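2025-11-06

Netcode notes, Clondum closed playtest

Nandini asked me to write down why I'm not signing off on the new matchmaking, so I'm doing it while the logs are still open in the other window.

The claim from the build notes is that Clondum now finds a full match "in under a minute for most players." I pulled the queue log from last night. 2,301 queue attempts, and yes, the middle of the pile sits at 40 seconds. Fine. But the timer starts when the lobby screen finishes loading, and the lobby screen now loads slower than it did in June. So part of the wait moved to where we don't count it. I don't think anyone did that on purpose. I also don't think we should put the number in a store post.

Second thing. The log drops anyone who backs out of the queue before a match is found. Those are the people with the bad waits! I found 192 of them by matching session IDs by hand against the login table, and there may be more, as I gave up on the sessions that crossed midnight. Nandini says the old build had quitters too. Sure, but we never logged them then either, so we can't say whether it got better or worse. 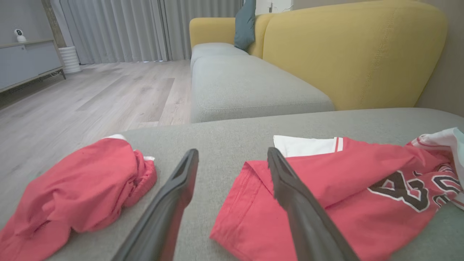

Hunter side vs. squad side: still lopsided. Everybody wants to play the hunter, same as every game of this type, and the bonus currency for queueing as squad doesn't seem to move people much. Grerkemari map is the worst for it. My guess is that the hunter is plain stronger there (too many rooftops, one way up) and word has got round. Only a guess. I would like win rates split by map before we touch the hunter's leap cooldown again. Last time we changed it on the strength of a forum thread and had to change it back.

Tried the crossplay toggle on Itdale map with the console kit and two PCs. Toggle off, still got placed with PC players, 5 tries in a row. Toggle off, restart the game, works. So the setting saves but isn't read until launch. Filed it. The reply on the ticket was "could not reproduce," and I'd bet they restarted between changing the setting and testing.

Shi (the new character) animates badly at high ping. Her slide ends, then she's a body length further back. Could be prediction, could be the slide itself running at the wrong tick. Recorded it on the second machine, file is in the usual share under shi_slide. Somebody who knows the movement code should look before the free trial opens, as it's the first thing a new player will notice about her.

Things I was told are fixed and haven't seen for myself:
voice chat cutting out after host migration
trial accounts keeping their unlocks after buying
the results screen hang on console

Nandini wants a yes or no for the trial. Mine is no on the current build, yes if the crossplay setting gets read live and the queue timer starts at the button press. The rest can wait.

To do: rerun the queue numbers with quitters in. Ask who owns the lobby loading screen now. Get win rates by map, all maps, both sides.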